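Pisden Live Music Fund
Progress report from Primura, second period
Project: Gunix, a season of small concerts with touring bands

Where we are

We're past the halfway mark and it has been a wonderful stretch! When we wrote the application, our hope was that people in Pisden would come out on a weeknight to hear bands they'd never heard of. They have, and they've brought their neighbors. The grant was for 24 concerts over the season, and 17 of them have been played. The other seven are booked, with signed agreements for all but the last one, where we're still going back and forth over the start time.

Audiences have grown since the first report. The spring shows were friendly but thin, and a couple of the louder acts played to rows of empty chairs. Over the summer that changed. The fiddle and accordion night sold out before the doors opened (we had to borrow stools from the bar downstairs), and the brass band got three encores and would happily have played a fourth.
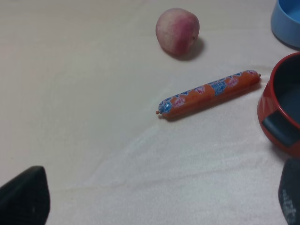
Bands and bookings

We promised that at least half the acts would be playing Pisden for the first time, and we're well over that. We've had a surf rock trio, a gospel choir, two nights of songwriters in the round and a synth duo whose sound check drew a crowd on the sidewalk. Every act is paid the same base fee plus a share of the door, as set out in the agreement. Several have told us that getting paid on the night, before they load the van, is a big part of why they want to come back.

One show was lost. The headliner's singer came down with laryngitis the day before, and we moved the date to November instead of looking for a replacement. Ticket holders could choose a refund or the new date, and most kept their tickets. It is one of the seven still to come.

Sound and stage

The Dreßler mixing desk bought with the equipment part of the grant is in and working, and what a difference it makes! Vocals are clear at the back of the room now, which was the most common complaint last year. We also replaced the old monitor speakers and had the stage lights rewired. The second-hand drum kit is still on our list. The one we'd picked out was sold before we could get to it, so that money is unspent and stays in the equipment line unless you'd like it handled another way.

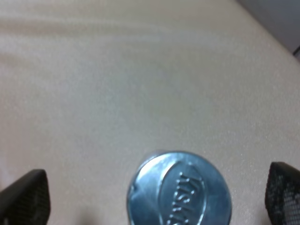
Page 2

Young musicians

This is the part we're most excited about. The opening slot at each show is kept for a local act under 21, and we now have more names on the waiting list than dates to give them. Some had never played outside a garage. They get a proper sound check, a meal and about 40 minutes on stage if they have the songs to fill it, and the touring bands have been generous with advice and the odd loaned amp.

A few parents asked for earlier finishes on school nights, so opening sets now begin at seven. Attendance for them went up right away.

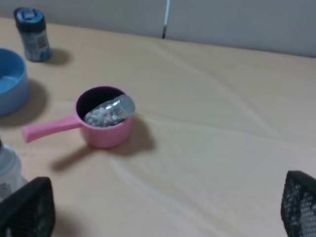 Money and next steps

Spending is in line with the budget. Artist fees are slightly over, travel is slightly under, and the two nearly cancel out. Ticket income is ahead of what we forecast, and we'd like your approval to put the extra toward recording the final concert. The full table of costs follows under separate cover with the receipts.

Before the next report we plan to:
confirm the start time for the closing night
find and buy the drum kit
send out the audience survey
open the call for next season's young acts

Submitted by Primura for the Gunix concert season, 2024-09-07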